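Neues aus der Werkstatt: Unser Marktstand ist eingeräumt!
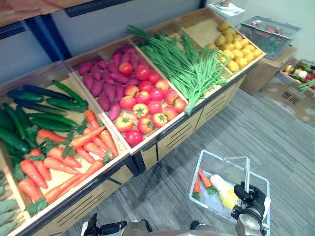
Wer in den vergangenen Wochen an unserer Spielhalle vorbeigekommen ist, hat es durch die Tür vermutlich schon gehört: Es wurde geschraubt, geschoben, wieder abgeschraubt und sehr lange darüber diskutiert, ob die Gurken neben die Möhren gehören oder doch lieber zu den Tomaten. Jetzt steht er, unser Gemüsestand für die Kaufmannsecke, und ich freue mich so darüber, dass ich ihm gleich den größten Beitrag in diesem Rundbrief gebe.

Zur Vorgeschichte für alle, die neu dabei sind: Der alte Kaufladen hatte tiefe, gerade Kisten. Darin lag alles übereinander, und die kleineren Kinder kamen mit dem Arm nicht bis zum Boden. Gekauft wurde immer nur das, was zufällig oben lag, und das war meistens dieselbe Zitrone. Der neue Stand hat schräge Fächer, die nach vorn geneigt sind, mit dünnen Holzleisten dazwischen. Man steht davor und sieht die Ware, wie auf einem richtigen Markt. Das helle Holz mit den dunklen Kanten gefällt mir übrigens viel besser als das Weiß, das ich ursprünglich wollte (Jolán Kun hat mich da überstimmt, und sie hatte recht).

Jolán hat auch das Einräumen geplant und dabei einen Ehrgeiz entwickelt, den ich nur bewundern kann. Ihr Grundsatz lautet: Farben müssen sich reiben. Also dunkelgrüne Gurken hinter leuchtend orangefarbenen Möhren, und rote Tomaten vor violetten Süßkartoffeln. Gerade dieses zweite Paar ist herrlich geworden! Die Tomaten sind nämlich nicht alle gleich rot, manche haben orangefarbene und gelbliche Flecken, viele tragen oben noch den kleinen grünen Stern. Aus ein paar Schritten Entfernung möchte man wirklich hineinbeißen.

Bitte nicht tun. Es ist und bleibt künstliches Gemüse.

Bestellt haben wir bei Fülöp, und zwar in zwei Lieferungen. Insgesamt sind 283 Teile im Bestand, einschließlich der Reserve, die in den Kartons im Lager bleibt und dort auch bleiben soll. Die Süßkartoffeln waren ein Wunsch aus der Nachmittagsgruppe, wo im Herbst viel über Knollen und Wurzeln gesprochen wurde. Bei den Möhren habe ich auf das Kraut bestanden. Ohne Kraut ist eine Spielmöhre ein orangefarbener Kegel, mit Kraut kann man sie bündeln, tragen, ausschütteln und dem Kaninchen aus der Puppenecke anbieten.

Ein Wort zu den langen grünen Stängeln im dritten Fach. Für mich ist es Lauch, für Jolán sind es Bohnen, die Kinder sagen inzwischen »das Gras«. Das Bündel ist dicht, widerspenstig und hängt gern über die vordere Kante. Wir haben beschlossen, es so zu lassen. Auf dem Wochenmarkt liegt ja auch nicht alles mit dem Lineal ausgerichtet, und ein bisschen Überhang macht Lust zum Zugreifen.

Eingekauft wird mit durchsichtigen Kunststoffkörben. Das klingt nach einer Kleinigkeit, hat sich im Probebetrieb aber sehr bewährt: Beim Bezahlen sieht das Kind an der Kasse sofort, was im Korb liegt, und kann schon mitrechnen, während die Kundschaft noch nach dem Spielgeld sucht. Vor allem bei den Vorschulkindern entstehen dabei ganz wunderbare Gespräche. »Du hast drei Tomaten, aber nur zwei bezahlt« – so ein Satz ist mir lieber als jedes Rechenblatt.

Überhaupt der Probebetrieb! An zwei Vormittagen im Juni durften zuerst 23 und dann 27 Kinder an den Stand, natürlich in kleinen Gruppen. Am ersten Vormittag wollten alle verkaufen und niemand einkaufen. Am zweiten gab es eine Marktleiterin, fünf Jahre alt, die Einkaufszettel gemalt und verteilt hat. Ein Zettel zeigte ausschließlich Gurken. Er wurde gewissenhaft abgearbeitet, und danach war das halbe Fach leer und die Kundin sehr zufrieden.

Das Aufräumen gehört zum Spiel dazu, deshalb hier die Regeln, auf die wir uns mit den Gruppen verständigt haben:

Gemüse kommt sortenweise zurück ins Fach, nicht gemischt.
Die runden Sachen zuletzt, sie rollen sonst unter die anderen.
Möhren mit dem Kraut nach oben.
Körbe werden leer ineinandergestellt.
Wer etwas Kaputtes findet, legt es zu Jolán auf die Fensterbank.

Gereinigt wird alle zwei Wochen mit lauwarmem Wasser und einem Tropfen Spülmittel, das Holz nur mit einem nebelfeuchten Tuch. In die schmalen Schlitze an der Vorderseite bitte nichts hineinstecken, auch kein Spielgeld (die Versuchung ist groß, ich weiß es aus eigener Erfahrung).

Was noch fehlt: Preisschilder und eine Waage. Für die Schilder haben wir bei Pratex kleine Kärtchen zum Einstecken gefunden, 29 Stück im Paket, beschriften wollen die Kinder sie selbst. Bei der Waage schwanken wir noch. Die Balkenwaage von Stirasum ist wunderschön, aber recht empfindlich, das Modell von Cloka hält vermutlich mehr aus und braucht dafür mehr Platz. Wer zu Hause eine alte Küchenwaage mit Schale stehen hat und sich davon trennen mag, darf sie sehr gern vorbeibringen.

Schürzen und Stofftaschen nehmen wir ebenfalls, am liebsten bunt und waschbar. Ab neun Uhr ist vormittags immer jemand da, und wer mag, kauft gleich eine Runde mit ein. Die Zitronen sind im Angebot.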